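Handschuhe aus Gummi richtig pflegen

Als ich im September meine alten Gartenhandschuhe aus dem Schuppen holte, klebten die Finger aneinander, und das hat mich doch geärgert, denn ich mochte sie sehr gern! Seitdem nehme ich mir nach der Gartensaison einen gemütlichen Nachmittag Zeit für alles, was bei uns aus Gummi ist (Stiefel, Dichtungsringe, die Wärmflasche gleich mit).

Zuerst wasche ich alles in lauwarmem Wasser mit einem kleinen Spritzer Spülmittel. Bitte keine Scheuermilch und kein Benzin, auch wenn der Fleck noch so hartnäckig ist. In Rillen und Falten komme ich mit einer weichen Zahnbürste gut hinein.

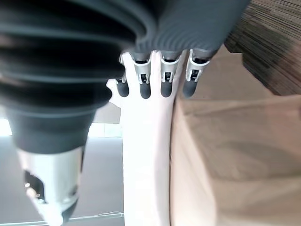 Danach darf alles in Ruhe trocknen, am besten im Schatten und weit weg von der Heizung. Meine Nachbarin Fernanda Matos dreht die Handschuhe nach 2 Stunden auf links, und das mache ich inzwischen genauso.

Zum Schluss kommt ein Hauch Talkum hinein, ganz sparsam, und dann wandert alles locker in eine Kiste mit Deckel. Dunkel und kühl soll sie stehen – bei mir im Keller, unter dem Regal mit den Marmeladen.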